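From: Pascal Pfeiffer
To: Dinley cord-cutters list
Subject: Re: Re: the "universal" remote thing, and Gridley streaming in general

I read the message below twice and then went and got my old bills out, so I'll answer it at more length than it probably deserves. I've snipped it to the parts I'm replying to.

> I've been with Gridley since March and I can't see why people on this list
> are still fooling with antennas. One box, one remote, every channel you
> used to get, and it costs less than cable did. My bill is $69 a month with
> no contract. The picture is better, you can pause anything, and the
> installer was gone in 20 minutes. I added it up and I'm saving $593 over
> the year compared with what Wemmont was charging me. My mother-in-law has
> it too and she picked it up in one evening. Unless you live somewhere with
> terrible internet, I don't think there is an argument left.

Let me start with the saving. $593 a year against Wemmont sounds great, but against which Wemmont plan? When I dropped them I was on the big package, with a sports tier I had never asked for and a box rental for a bedroom where we didn't even have a TV any more. If I compare anything at all to that, I come out ahead. Compare Gridley to the basic Wemmont package, the one they keep at the bottom of the page in gray type, and I'd like to see the same sum done again.

Then there's the internet. Wemmont used to sell it bundled with the TV, and when you take the TV away the price of the internet goes up. Mine did. I didn't see that anywhere in the message. If the $69 is just for the TV service, then the internet line has to be on the sheet as well, at the price you pay now and not the price you paid in the bundle. I'm not saying there's no saving. I'm saying I've been on this list long enough to have seen a lot of savings that were gone once somebody typed in the second bill.

"No contract" I will give you, with a small complaint. There's no contract on your side, but there isn't one on theirs either. They can raise the price next month and all you can do is leave, at which point you hand back the box or get charged for it. The charge for a box that doesn't come back was $95 when I looked at their terms page. It's well down the page.

Now the part that made me want to write, the "one box, one remote" business. I've heard this from every TV company since I was first allowed to touch the dial. What happens in real houses is that the new remote turns on the new box. The TV still has to be told which input to look at. The sound bar has its own volume, so now the new remote changes the volume on the TV speakers, which are muted, and somebody in the family yells. So the old remote goes back on the coffee table. Then you have two, and if there's a disc player you have three.

Yes, you can pair the new remote with the TV, and I've done it for two neighbors. On one set it worked the first time. On the other it handled power and volume and never did learn to change the input, so the Ruppert remote stayed right where it was. Gridley support told the neighbor that the set was too old. It is a perfectly good set.

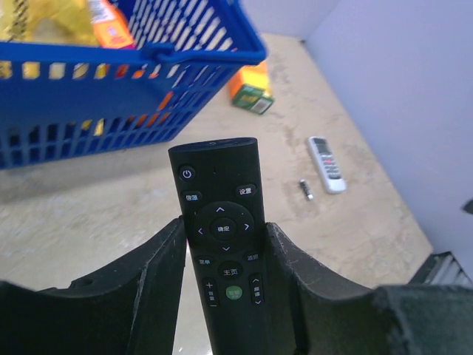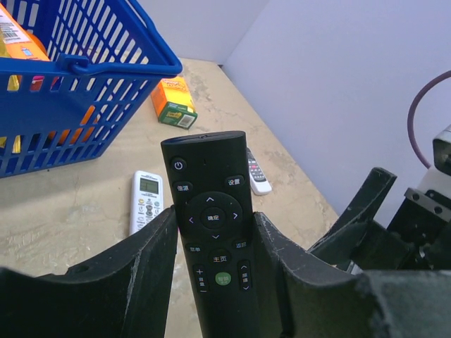

Black remotes, both with 信源 and 设置 over the arrow pad.

Dinley, 12 January 2022

Picking up again after supper. I should be fair and say that I don't miss the old Wemmont remote, which had a key for everything including several things our box could not do. A pad with arrows and a button in the middle is fine. My gripe is with what it has been made to stand in for. If I want to go from channel 4 to channel 11 on my antenna, I press two keys. On the Gridley box at my sister's place I go to the guide, wait for the guide, go down, go down, overshoot, come back up, press the middle, and wait for the picture. She says you can talk to it. I tried talking to it. It found me a movie.

"She picked it up in one evening" — picked up what, though? I'd ask again in a month. My own father could find the news on the new box as long as he never left the news. The minute he pressed something by mistake and ended up on the page with all the rows of little posters, he turned the whole thing off and went to bed. He'd had the same channel numbers in his head for thirty years and they were taken away from him over a weekend. I wrote him a card with the steps on it. Then the box updated and the steps changed, so I wrote him another card.

About the picture being better. Better than Wemmont, I believe you, because Wemmont squeezed everything until the football field looked like soup. Better than an antenna, no, or not at my house. The local stations come in over the air cleaner than I have seen them on any box, and they come in at the same time as they happen. My sister and I watched the same game on the phone to each other and I knew about every play before she did. She asked me to stop calling.

I also think "unless you live somewhere with terrible internet" is carrying a lot in that last line. Half of the people on this list are out past the county road, and that's why the list got started. We have a line that is good in the morning and not so good when the kids get home from school. A service that needs it to be good at 8 in the evening is not the same product for us as it is for somebody in town. When the line goes down I still have TV. When the weather is bad enough to take the line down, that is generally when I want the TV.

And pausing. I like pausing as much as anyone. You can pause an antenna too if you put a recorder on it, and people here have written up how to do that several times (look in the archive under "DVR", ignore the long fight about hard drives). It's a box you buy once. It is fussy to set up, I'll admit, and the guide data has been wrong often enough that I pad every recording at both ends.

So here is what I'd want to see from anyone who writes in to say the argument is over:

the full bill, TV and internet together, taxes and fees included
what you were paying before, and for which package
what the price was when you signed up and what it is now
how many remotes are on the table tonight

I'd be glad to be shown wrong on this. If three or four people send real numbers and Gridley still comes out ahead, I'll say so on the list and I won't be snippy about it. I might even try it for a month at our place in the winter, when the leaves are off and the line seems to behave. But I would like to see bills, and so far on this subject we've mostly had people telling us how they feel about their bills.

One last thing for whoever asked about the amplifier and got buried under this thread. Take it out and rescan before you spend any money. If you're as close to the towers as you say, it may well be hurting you. I had one on my mast for two years and channel 9 only came in after I pulled it off. Also check the connector where the cable goes into the house, mine was green inside.

Pascal Pfeiffer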